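Home Reviews Tableware Storage Lunchroom Search

Ayaaba color-handle flatware and Kako small bins
Reviewed by Danai Gkikas
2021-11-04

Ayaaba sells forks and spoons with plastic handles in several bright colors, mostly to lunchrooms, summer programs and large families. The metal part is the same on every piece. The color of the handle tells you which table, group or person it belongs to. I bought the box of 120 in March and have used it at our shared lunch table since then, with a batch of Kako bins for sorting.

The idea is simple enough. Plain flatware from different sets gets mixed up in the dishwasher, and somebody has to look at the pattern on each handle to put it back. With a colored handle you can sort from across the table.

The box arrived with the forks and spoons loose in two paper sleeves. Colors were mixed inside each sleeve, so the first job was to sort everything. I did it on a green mat with a raised wooden border. The border stops a fork from sliding off onto the floor, and all of the handle colors except the teal stand out well against green. Teal takes a second look.

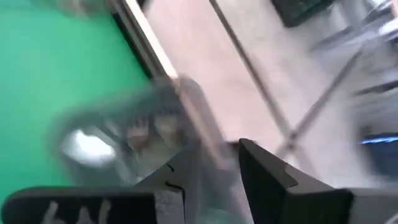 Green surface and pale wood edge, close to the rim.

The handles

The handle is smooth plastic with a slight swell toward the end. It is thicker than the handle on an ordinary all-metal fork and fills the hand better. Small children hold it without trouble. Adults with large hands told me the forks felt a little light at the handle end, and I agree. When you set one down on the rim of a plate it tends to tip toward the tines.

The color has held up. Ours go through the dishwasher most days, and the red and orange look the same as a spare pair I kept in the box for comparison. The pink has gone slightly dull. Ayaaba claims the handles are good for 4000 washes, and I have no way to check that figure. The joint between metal and plastic is tight on all but a couple of pieces. On those two there is a thin gap where food can sit, and I took them out of use.

The tines are a normal length and evenly spaced. They are stiff enough for potatoes and most meat. They will bend if you use one to pry a lid, which one of us did. The spoons are fine for soup and cereal, with a bowl a little shallower than I would like.

The bins

Kako makes this bin in two sizes and a few tints. I have the small one, item 2355 in the catalog, in clear and in smoky gray. The walls are see-through plastic, the corners are rounded, and there is no lid. They stack when they are empty, with a bit of wobble once you get past four. 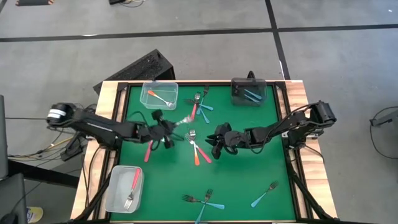

Length is the thing to check before ordering any bin for flatware. Kako gives outside measurements only, and the rounded corners take away some of the room inside. A fork fits, with little to spare. The pink-handled one in the gray bin at the lower left runs nearly the full length of it, and the orange one in the clear bin is lying at an angle. Two teal forks side by side go in the dark bin without any fuss. If your serving spoons or table knives are longer than your forks, buy the large size.

Clear or smoky is partly a matter of taste. I prefer clear for this job. The handle color is the label, and a dark tint makes you look twice at red and pink under a weak light. The smoky ones hide water spots and scratches better. Both kinds have picked up fine scratches on the floor of the bin from the tines.

They are light. A bin with one or two forks in it will move if you toss another one in from a distance. Once there is a decent handful inside it stays where it is. Rubber feet would have helped. I stuck felt dots under mine and they came off in the wash.

Sorting by color takes less time than it did with our old mixed set. We put all the clean pieces in a heap in the middle and the bins at the corners, then work outward. Forks catch on one another in a heap, tines through tines, and you do have to shake some of them apart. The thick handles make that easier. Spoons give no trouble.

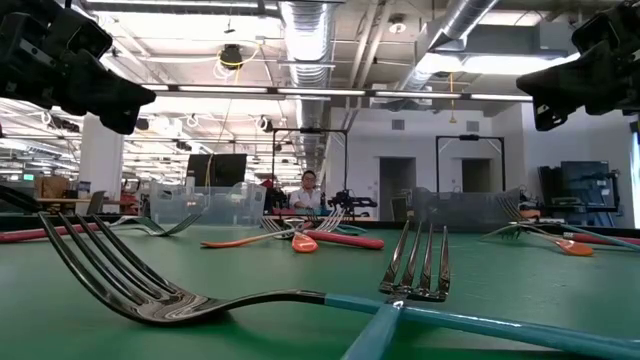 Can you buy a single color without getting the mixed box?

Ayaaba sells single colors in smaller packs, forks and spoons separately. The price per piece is higher than in the mixed box, and pink was out of stock both times I looked.

What I would change

A wider gap between the red and the pink would be welcome. They are easy to tell apart in daylight and less so in the evening. I would also like a knife in the range. The store I bought from, Vumico, lists one under the same name, but it has never been available.

I would buy the flatware again. The bins do the job at a fair price, and there are heavier ones out there if you have the shelf for them.

Comments

Adom Dankwa
We have the same forks at our after-school room. The orange ones disappear first. Same experience with the gap at the joint, on three of ours.

Anju Kaushik
Did you try the large bin? I need something for serving spoons and the listing doesn't give the inside length.

Danai Gkikas
I only have the small one, sorry. Vumico answered a sizing question for me by email once, so it may be worth asking them.

Dede Ansah
The Nollitska bins are heavier and don't slide. They cost more and they only come in white, so you can't see what is in them from the side.

Kofi Nyarko
Felt dots came off mine too. Clear silicone bumpers have stayed on so far.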